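Search this blog
Type and hit enter

The arm has been here since October and I still love it

2021-02-05
78 comments | 211 shares

I keep getting asked about my job by people who think I either got replaced or became an engineer. Neither one! I still work at Drumis, in the Cullstead building, and I still handle dishes all day long. I just handle them in a completely different way, and I've been wanting to write it all down while it's fresh.

For anyone new: we prep serving ware for caterers and event companies. Bowls, trays, platters, boats for bread, all of it gets sorted, checked for chips, stacked and packed into crates. Our biggest customer is Altomar, and when they have a big week, we have a big week. Before October, a big Altomar week meant standing at a table and moving black dishes from the left side to the right side until your wrists buzzed. I once did a 491-piece order in one shift with one other person. I went home and couldn't open a jar of pickles.

Then we got the arm. It hangs over the table, so you sort of work under its shadow, and the first week I ducked every time I walked past even though it was parked. What it does is pick and place. You set out the pieces, it learns where to grab each one, and after that it moves them to the stack. The learning part is where we come in, and it's my favorite part of the whole job now. Someone has to tell it that a bowl with slanted walls can't be picked up like a box!

The black ware is the hard stuff. It's shiny, so the ceiling lights bounce all over it, and the vision system gets confused about where a rim ends. We spent a good two weeks on black dishes alone. I got really into it. I'd turn a dish a little, run it again, turn it a little more, and write the result in my notebook (I'm on my third notebook, the first two are full of rim sketches that look like flying saucers). 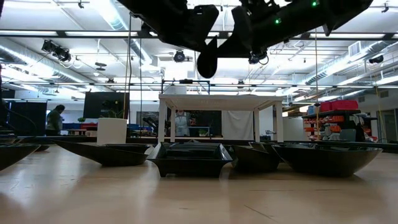 The black set out on the table, with the arm up top.

The long pointed one is my nemesis. Round bowls are easy, you can come at them from any side. The square tray is big but it has that nice flat rim. The boat shape, though, wants to be held in exactly one spot, and if you're off by a little it swings. Our success rate on it was awful at first. I asked if we could try gripping across the middle, where I always held it by hand, and they let me set it up, and it held. I did a little dance. I've been carrying those things for years and it felt great to have that count for something.

So what changed for the people? A few things, and I want to be fair about it.

My wrists are better. That's the big one for me. Nearly 20 of us work the floor across both shifts and I'd guess most would say the same. We rotate now, so you do setup for a while, then inspection, then crates, then back. Inspection is still all human and I think it will be for a long time, because a hairline chip on a black glossy edge is something you find with your thumb.

It's also quieter socially, which I didn't expect. When two of you are stacking side by side you talk all day. When one of you is setting up a run and the other is over at inspection, you don't. We've started taking breaks at the same time to make up for it, and somebody brings those little orange cakes.

And the worry was real. Back in the fall there was a meeting and people asked straight out if hours would get cut. The answer was no, and so far that's been true, but I understand why some of my coworkers are still watching the schedule closely. I would like to see it in writing for next year too. I can be excited and want that at the same time.

Next up is the Saavedra line, which is all lids. Lids! Flat ones, domed ones, ones with a knob. I have so many ideas about the knobs. I already started a fresh page.

Share this post
78 comments

Get new posts by email
Enter your address
Subscribe

This site uses cookies to remember your settings. Accept | Learn more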